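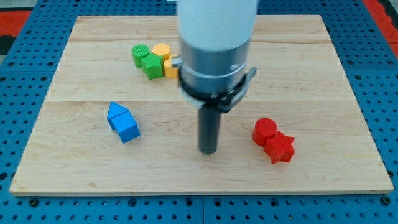

# Moving the sourdough to a colder kitchen

4/23/21

We've been in the new place long enough that I can write about bread again. The old flat had a hot water cupboard next to the kitchen and I proofed everything in there without thinking. The new kitchen faces south and has a slate floor. It's the coldest room in the house by a fair margin, and my first 4 loaves were bricks.

I'll put down what I changed, mostly for my own records, and partly for Stellan Hägglund, who asked in the comments on the rye post and never got a proper answer.

## The starter

It wasn't dead, just slow. In the flat I fed it at night and used it in the morning. In this kitchen it had hardly moved by breakfast. I now feed it after lunch and again before bed, with water warm enough to feel like a baby's bath. I also changed the flour for the evening feed to half wholemeal, which perked it up within a few days.

I tried keeping the jar on top of the fridge, as everyone suggests. Our fridge is built in, so the top is a cupboard full of cake tins and no warmer than anywhere else. The jar lives in the oven now, with the light on and the door shut. There's a bit of masking tape over the dial so it doesn't get cooked. I did preheat once with the jar inside, and caught it at the two-minute mark. The lid warped but the starter was fine.

## The dough

The recipe is the same one I've used for years, out of a photocopied booklet Valdir Furtado gave me when I was working with him in Hobart. It gives times and no temperatures. Bulk ferment is "until tea", and in Valdir's kitchen that worked.

I've stopped going by the clock. I use a straight-sided plastic tub with a line of tape at the starting level and wait until the dough is half as high again. In the flat that took an afternoon. In this house, on a cold day, it can take 12 hours, and I've started mixing before bed instead of fighting it. The dough is better for it, frankly. More flavour, and it holds its shape when I tip it out.

Hydration is down to 66 per cent. I was well above that before and proud of it, but the flour I can get locally doesn't drink as much and I got sick of scraping puddles off the bench. Jagadeesh Alva told me years ago that I was adding water to show off -- he was probably right.

## Shaping

Two things helped. I do a loose pre-shape and then leave it alone for a good half hour, longer than I used to, because cold dough takes its time relaxing. And I've gone back to rice flour in the baskets. I'd run out during the move and used plain, and tore the skin off two loaves getting them out.

I shape on wood now. The benchtop here is stone and it pulls the heat straight out of the dough. Any decent-sized board will do, as long as it doesn't slide around. A damp tea towel underneath sorts that out. I don't oil the working side.

## The oven

It's a Besson, came with the house, and it runs hot at the back. I turn the pot around when I take the lid off. The instructions were left in a drawer and are all in Italian apart from the page about the warranty. I bought a cheap oven thermometer, and the dial is out by enough to matter, so I've written the real figures in pencil on the inside of the pantry door.

I bake with the lid on for 20 minutes, then off until it's darker than my wife would like. She cuts the top crust off hers and gives it to the dog.

## Still not right

The base is too thick. I've tried a second tray under the pot and it helped a little. Next I'll try moving the rack up one, although then the pot lid nearly touches the element.

The crumb is also tighter than it was in the flat. I suspect I'm still cutting the bulk short on weekdays when I need the dough in the fridge before work. Natanael Rezende reckons it's the flour, and he's offered to send me a bag of what he uses. I've said yes. If it turns up I'll bake one loaf of each on the same day and post the results.

The fruit loaf is on hold until September, when the kitchen warms up a bit. I've had a few emails about it and that's where it stands. The old recipe is still up under the Easter tag and it works fine in a normal house.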